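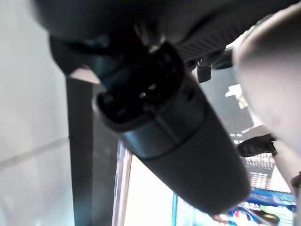 22 February 2026

Contact cleaner comparison, second pass. Still not convinced there is anything to compare.

Recap for whoever picks this up: the Tusto data sheet says the spray "restores" contact resistance on tarnished brass and keeps it down for 2,000 mating cycles. No method given, no load, no humidity. I asked for the test report in October and got the same data sheet back with a newer logo on it.

Setup as before. Brass pins from the Michalík batch, tarnished in the salt cabinet, then split into 4 groups: Tusto, Ristus, plain isopropyl, and wiped with a dry cloth. Four-wire measurement on the old Trakton meter, leads taped down this time because last time they wandered and I spent an afternoon chasing my own elbow.

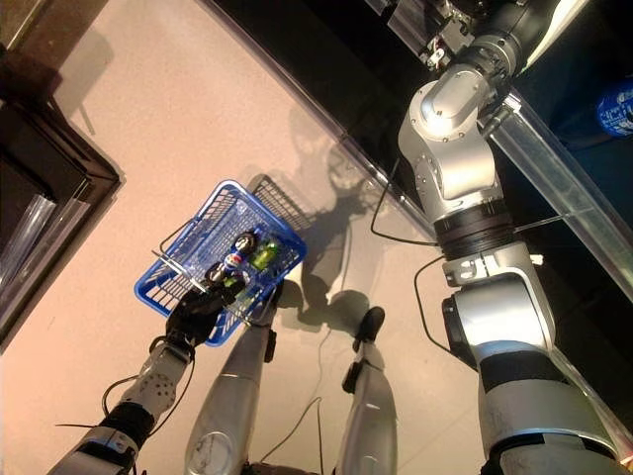

The dry cloth did nearly as well as the Tusto. Isopropyl and Ristus I can't tell apart. The spread inside each group is wider than the gap between any of them, so anybody who wants to quote a winner from this sheet can do it without my initials.

Two pins in the Tusto group read very low and drag the whole average down. I looked at them under the loupe and they were barely tarnished to begin with, probably sat behind the others in the cabinet. Left them in the table, marked with a star. If you take them out, the "restores" claim looks thin.

Also not happy with the meter. It drifted over the session — shorted leads at the start and at the end don't agree — and I haven't corrected for it. Warm-up was maybe too short.

The cycle claim is untouched. Doing it by hand to 2,000 is silly and I don't believe a number from 6 cycles says anything.

To do: turn the pins halfway through the salt exposure. Shuffle the groups before measuring. Check the meter against the reference resistor, if it's back in its drawer. Don't reorder Tusto until then, there are 2 full cans on the shelf.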